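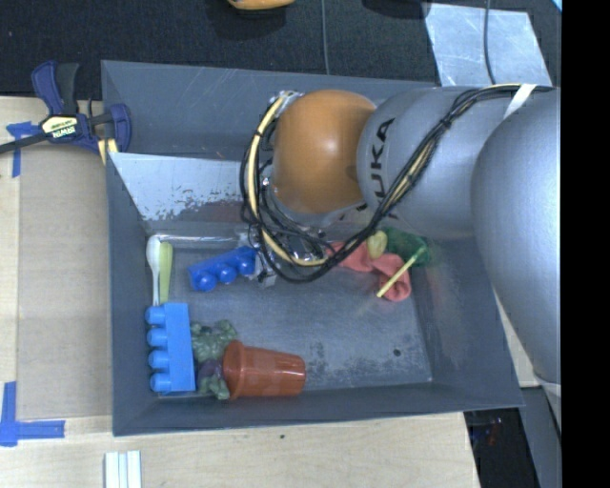
A KUKA arm at a bin of mixed items, among them toy blocks, a spoon and a cup.

The sorting floor at Skarnville has employed people to pick mixed goods by hand for 27 years. With Flilolik now preparing to place robotic arms at eight of its benches, public discussion has settled on a single question: how many positions will be lost? The question is a fair one, but it leaves out most of what will change for the staff who remain.

Picking from a mixed bin is harder than it looks. A cloth folds over a spoon, a cup rolls against a block, and the worker adjusts without a thought. Where an arm takes over the reaching, the employee beside it is left with the exceptions -- the tangled, the fragile and the unfamiliar. That is skilled labour, and the present wage classification does not recognise it as such.

The Joubert agreement, which covers 603 employees across the region, was written before any of this equipment was contemplated. It sets a pace for manual picking and says nothing of the pace at which a person may be asked to clear faults. Management at the Jistance depot has filled that silence with a target of its own, and staff there report fewer sore shoulders and far less conversation.

Relief from repetitive strain is welcome and should be acknowledged. It does not settle who controls the speed of the line. Flilolik should agree to a revised classification, paid training during rostered hours and a right to halt the equipment without penalty before the first bench is converted in April.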